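Ticket 1841: Snack shelf count never matches the sheet
Opened by: Greer Kinnear
Area: Break room, second floor
Status: Solved (I think), leaving open till the end of February

Hi all, I'm writing this one up long because three people have asked me what's going on with the snack shelf and I keep telling it differently each time.

The problem: our sheet says we should have 246 single-serve bags after the last Pimholm delivery. I went through every bin twice and got 231. Nothing was missing from the delivery slip, the boxes were all taped, and the honor jar was only short by a couple of dollars. So fifteen bags gone on paper but pretty much paid for, which made no sense to me at all.

First thing I tried was the sheet itself. Somebody (me, it was me) had copied the formula down one row too far back when we switched over to the Ulteo template, so I fixed that and reloaded. Same number. Then I checked whether the pretzels were being entered twice, once as pretzels and once as "salty, other." They were not. I did find a granola bar entered as a case of granola bars, but that was last year's tab and doesn't touch this one.

Second thing, I emptied the tall bin completely. I'd been counting from the top with my hand in there, and you just can't do that with slippery bags, they slide under each other and you get a different answer every time. Found two flattened ones at the bottom. Count now 233. Better! 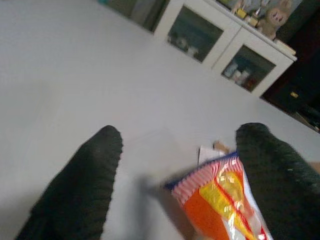 Sorting by flavor is what finally got me somewhere. I'd been going by brand, and half the bags on that shelf look alike from the back, so I cleared some space and started laying them out face up, one kind at a time. The color on the front is a much quicker way to do it than reading the small print. Take the bag with the red and white stripes across the top and the orange and yellow below: that one is easy to pick out even when it's all crinkled up, and I'd put it in the wrong pile twice before I quit going by the back. Once everything was in piles I could see right away that one kind was way low compared with the sheet, and the rest were fine.

So then I went looking for that one kind. Rojanasak meeting room, bottom drawer, thirteen bags in a paper sack with "visitors" written on it. 233 plus 13 is 246. I may have said something out loud.

Apparently the sack was set up for the Sodmont visit and never came back to the shelf — totally fair, but there's no line on the sheet for bags that live somewhere else. I added one. It's called "Out of room" and it's at the bottom, in green.

What I'd like from everybody:

If you take a bunch for a meeting, write the number in the green line. When they come back, take the number out again.

Please don't top up the tall bin. I've moved it to the supply closet and the bags are in the two shallow trays now.

Granola bars stay in their box. There are 29 of them and I am not counting those again this month.

Update, 4:10 p.m.: recounted after the afternoon rush, sheet and shelf agree. Jar agrees too, give or take a quarter. Will check once more before I close this.

Greer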